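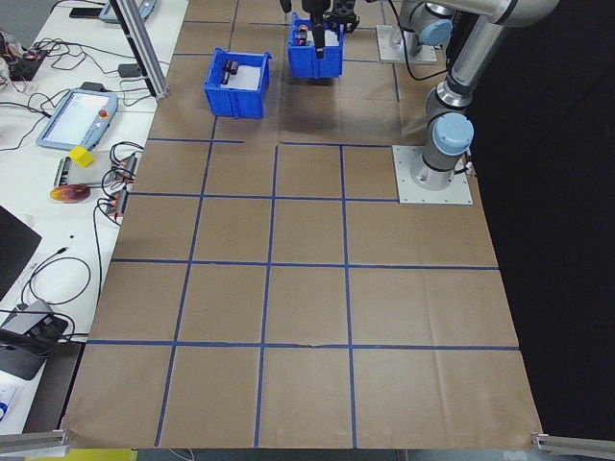 机械臂开放日常见问答

我是Silvan Berchtold,开放日那天负责在门口接人、带路、回答问题。每次办完,邮箱里总会多出一堆来信,问的东西差不多,所以我索性把它们攒成一页。哪条写得啰嗦了请多包涵,我平时说话就这样。

开放日在哪里办?

在Merkura的一楼实验区,从Gastodholm那一侧的大门进来,沿走廊一直走,看到一扇贴着旧海报的玻璃门就到了。坐公交的朋友请在Lüthi站下车,过马路就是。别从货运入口进,那边的门只能从里面开,上回有两位客人在外面按了半天铃,我们谁也没听见,特别不好意思!

要提前报名吗?要钱吗?

不要钱,但请报名。上一场一共登记了223位,比我们预想的多多了,走廊里站得满满当当,Hubert Lanz临时从会议室搬了好几趟椅子。所以这次改成分批进场,报名的时候选一个时段就行。临时来不了也没关系,给我发一封邮件,我把位子让给候补的人。

能看到什么?

主要是看机械臂干活:从蓝色料箱里拿小零件,再放到桌面上。听起来很简单对吧?我第一次看的时候也这么觉得,结果站在那儿看了快一个小时,腿都麻了还不想走。夹爪怎么下去、从哪个角度进箱子、碰到挨在一起的零件怎么办,每一步都有得聊。讲解由Siebe Willems负责,他很喜欢被打断,大家有问题随时喊他。

桌上为什么铺牛皮纸,还贴蓝胶带?

这是被问得最多的一条!牛皮纸颜色均匀又不反光,脏了撕掉换一张,便宜省事。蓝胶带贴成格子,是为了大家讲话方便,说“放到第二排靠左那格”,所有人都知道是哪儿。胶带是手工贴的,所以有的地方有点歪,还有一小段没接上。Thaddäus Nägeli每次路过都想重贴,我每次都拦着他。格子只给人看个大概,差那么一点不碍事,真要讲究精度的话,我们另有标定的办法,想听的可以现场问。

我可以自己操作吗?

可以,不过得排队,而且旁边一定有我们的人。我们会先教你认示教器,就是那个浅蓝色、带触摸屏的手持平板,右上角有一个红色急停按钮。先学会按急停,再学别的,这个顺序没得商量。学完以后你可以让机械臂慢慢挪几下,速度我们会事先调低。小朋友也能试,家长请站在旁边。

上次有位老先生练急停练上了瘾,连按好几回,按完还回头冲队伍里的人笑。挺好的,真的,敢按比不敢按强得多。

按了急停会不会把机器弄坏?

不会,放心按。急停就是拿来按的,觉得哪里不对劲就按下去,按错了我们也不会说你。按完之后请别自己动手复位,叫一声工作人员,我们看过现场再重新启动。

后面那块板上都是些什么?

喜欢电气的朋友总爱往那儿凑,我懂。白板上装的是接线端子、带绿色卡扣的接头,还有一颗红色蘑菇头急停按钮,外面围着一圈亮亮的金属环。想近看的话请跟Reto Prantl说一声,他会带你过去,一个接头一个接头地讲,讲到你求他停为止。手请别伸过去,看就好。
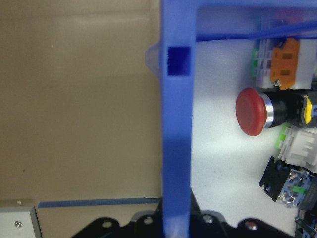 夹爪上的蓝色件是买来的吗?

自己打印的,图纸也是我们自己画的。项目内部管它叫Stundutov,名字是Reto起的,什么意思他一直不肯讲。打印件好就好在改起来快,上午觉得哪里别扭,下午就能换一版装上去试。早期的版本我们留了一抽屉,开放日会拿出来让大家传着看,裂掉的那几个最受欢迎。

机械臂会不会抓空、掉东西?

会啊。要是你来的那天一次都没掉,那算你运气好,或者说运气不好,因为掉的时候才最有意思!一掉东西,Siebe就会停下来问大家觉得是哪里出了毛病,什么答案都有,有几个猜想后来我们还真拿去试了。演示的次数多,我们原来打算每场跑100次,后来发现观众光顾着提问,根本跑不满,就改成时间到了为止。

站多近合适?

地上有黄线,请站在线外面。长围巾、挂绳、没扎起来的长发,请先收一收。包可以放在入口的架子上。

可以拍照录像吗?

拍机器随便拍,别开闪光灯就好。拍到别人的脸,发出去之前请问一声人家。屏幕上要是开着代码,也请别对着拍。不是有什么大秘密,是Hubert觉得自己的注释写得太难看了。

适合多大的孩子来?

没有硬性规定。太小的孩子可能看一会儿就闹着要走,我们在隔壁准备了积木和画纸,随时可以过去歇着。上小学的孩子一般坐得住,问的问题也最难答,有个小姑娘问我机械臂晚上睡不睡觉,我愣了半天才说我们会关电。

有吃的吗?

有咖啡、茶和饼干,在走廊尽头。请不要带进实验区,咖啡洒在牛皮纸上还好说,洒在接线那边我可要哭的。

讲解用什么语言?

德语和英语轮着来,中文场由我来讲,报名时在备注里写一声。我的术语有时候会卡壳,到时候大家一起猜!

学校或者公司能不能包场?

能。请提前一个月写信,写清楚人数和大概想看什么。12月基本排不出来,那阵子大家都忙着年底的活儿,别的月份都好商量。包场的时候我们可以多留点时间给上手操作,讲解也能深一些。

我还有别的问题怎么办?

直接发邮件给我,或者当天在门口拦住我,我穿橙色马甲,很好认。邮件我都会回,就是有时候慢个两三天,着急的话请在标题里写上“开放日”,我会先看这些。

本页更新于2020年2月5日。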